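Workshop news: looking after the two-armed cell

Several of you asked at the November open evening what we do with the robots when they aren't showing off, and I promised Thảo I'd write something for the newsletter, so here I am with a mug of tea and a maintenance log that has biscuit crumbs in it. The short answer is that we fuss over them a great deal. The long answer is mostly about cables.

For anyone new, the cell at Codthorpe is the white table by the wooden wall, with two arms that can work over the same bit of tabletop. One carries a plain parallel gripper, two jaws that open and shut, and it will do that all day without complaint. The other has the hand with several fingers, which everybody loves and which takes up most of my mornings. The drinks handling job for Pillance runs on this cell, and so does the thin parts work, which I'll get to.

We had a bad patch in the autumn. The arms would run happily, then one would drop its connection to the tool and stop dead halfway through a move, and you'd clear it and off it would go again. No pattern to it that I could find! I swapped the tool, I swapped the controller settings back to the old ones, I had a long and rather grumpy phone call with the supplier. It came down to a cable that had been tied too tightly. With the arm in its parked position it looked lovely and tidy, but turn the wrist to the far end of its travel and it was tugging on the plug every single time.

So my first rule for setting up a cell like this one is to leave the cables looser than your sense of neatness would like. I now put each arm through the most awkward position the job asks for, at crawling speed, and tie the cable only once I've seen where it wants to go. Then I run it again with the ties on, and I keep a hand near the stop button while I do it.

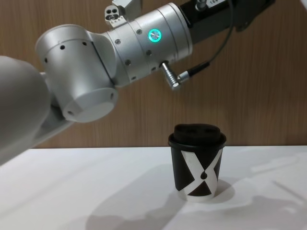
The other thing I've become strict about is the connector collars. They work themselves slack over time, just with the shaking about, and a collar that is half a turn out feels perfectly fine when you brush past it. We check them by hand every 16 shifts, power off, and whoever does it puts their initials in the log. The same visit covers the screws around the joint covers. You're only feeling for one that has started to move, so please don't lean on the driver. I've had to drill out a rounded screw head and I don't want to do it again.

While I'm on the log, do please write down the cycle count when you touch anything. I went back through the old pages looking for the start of the autumn trouble and the only useful entry was one from Tuấn, who had put down 1,899 cycles and "wrist cable feels stiff, have a look". It was the right arm and the right cable, and I'd read straight past it. (Sorry, Tuấn. I owe you a bacon roll.)

Now, a cup is a good thing to test with after a repair. It's light, the lid gives it a definite top edge, and if the arm comes down a touch low you find out for the price of a coffee. I teach the approach point well above the lid and bring it down in small steps, and I never let anyone talk me into jumping straight to the old saved height. Any time a tool has been off and back on, that height is a rumour until you've proved it. We use empties, by the way. We learned that one early on, and the table has forgiven us.

The cup will tell you whether the height is right but it won't tell you much about the fingers, and for those I do a second check that takes longer and is, I have to confess, my favourite bit of the whole job. One arm holds something slim and upright, and the other brings the hand in beside it, nice and slow, with the fingers open. If the two arms disagree about where they are in the world, you see it straight away in the gap. A couple of millimetres out on a cup is neither here nor there, but on something that thin it's the whole difference between closing round it and knocking it sideways.

I start with the hand wide open and work out which finger is going to get there first. Usually it's the one doing the thumb's job, so that's the one I watch. I look from the side, then crouch and look from the front, and I nudge the arm across until I'm happy with the gap from both places. Only then do I start closing anything, one finger at a time.
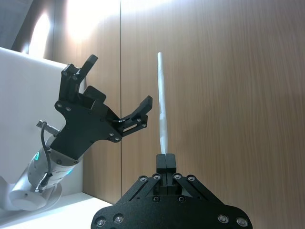 Words: Thảo Tô's long-suffering bench neighbour
Checked for mistakes by Tuấn Đỗ

If the gap isn't right, the temptation is to fiddle with the saved points until it looks better, and I'd ask you all not to. You end up with a job that works on this table, today, with this tool, and a set of numbers that mean nothing to the next person. Go back and redo the alignment between the two arms. It takes me roughly 40 minutes with the radio on, and it puts every job on the cell right in one go.

Fingertips next. On the parallel gripper the tips should meet evenly when they close on nothing at all. I shut them on a strip of paper and give it a gentle pull at the top, then the middle, then the bottom. If it slides out easily in one place and grips in another, a tip is sitting crooked, and it's nearly always a fastener that was done up before its neighbour had been started. Put them all in loose, close the jaws, then nip them up a little at a time. Thảo does it the other way about and gets away with it, but she has better hands than I do.

The fingered hand gets a wipe down and a slow open and close with my ear next to it. I know how that looks. A dry link makes a small ticking noise that you will never hear from the doorway, and catching it then saves taking the finger apart later. Go easy on the grease, though! Too much collects fluff, and then you've got a worse problem than the one you started with.

We had the Zinchenko people asking whether all this could be done once a year on a service contract, and I said no, rather quickly. The job on the thin parts ran 741 cycles between the last two checks, and in that time one collar had slackened and one cable tie had crept along by a finger's width. Neither had caused a stop yet. I'd like to keep it that way, and we've agreed to bring the full check forward so that it happens well before 2,000, whatever the calendar says.

Spares: we have two of the short cables in the drawer under the bench and a third on order from Plostau. If you take one, move the red tag to the front of the drawer so that I know. The fingertip screws are in the jam jar, and the slightly longer ones that look exactly the same are in the other jam jar, with tape round the lid. Please don't mix them. The long ones bottom out before they clamp, everything feels tight, and then the tip wobbles.

Thảo is running a session on the two-arm alignment for anyone who would like to learn it, starting at half past nine so that the morning parts run is out of the way. There's room for four round the table. Bring your own hex keys if you have a set you like, and put your name on the sheet by the kettle.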